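Ticket 3441
Subject: Payroll export stops at row 283
Opened by: Esther Mabula, Merkport office
Assigned to: Erick Tanui
Product: Dadodura Time, desktop client
Status: Resolved
Opened: Oct 31, 2020

Esther reports that the monthly hours export from Dadodura ends early. The file opens in the spreadsheet program without a warning, but the last employees in the alphabet are missing. The export should have 2587 rows. Hers has 283. She tried twice with the same result, then restarted the computer and tried again. Same row each time.

Update, Erick
Asked for the export file and the client log. The log shows the job as "completed" with no errors. Ran the same export from my own login at Kundilstead and got all the rows, so the data on the server is fine. Asked Esther which version she has. She is on the old client. The Merkport machines were skipped in the February update and nobody went back to them.

Update, Erick
Row 283 ends with a note field on a shift correction. The note has a line break and an unmatched quotation mark in it, pasted in from an email. The old client doesn't escape quotation marks in notes. The spreadsheet program reads everything after the mark as one long cell. The rows are in the file, they just don't show up as rows. 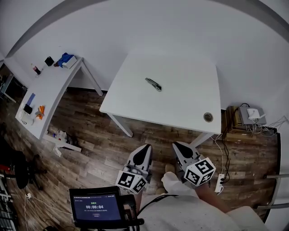
Can the hours be sent to Lyimo before the client is updated?

Remove the quotation mark from the note on the shift correction, save it, and run the export again. Check that the row total matches the total on the summary screen before sending.

Update, Esther
Edited the note and exported again. Got 2587 rows. Summary screen agrees. File sent to Lyimo and they confirmed it loaded.

Update, Erick
Installed the current client on Esther's computer over remote access. Put the quotation mark back in a test note and exported. All rows present, note shows correctly in one cell. Deleted the test note.

There are 8 more computers at Merkport on the old client. Opened a separate ticket for those. Until they are done, please don't paste email text into the note field on them.

Closing this one. Reopen if the row totals don't match next month.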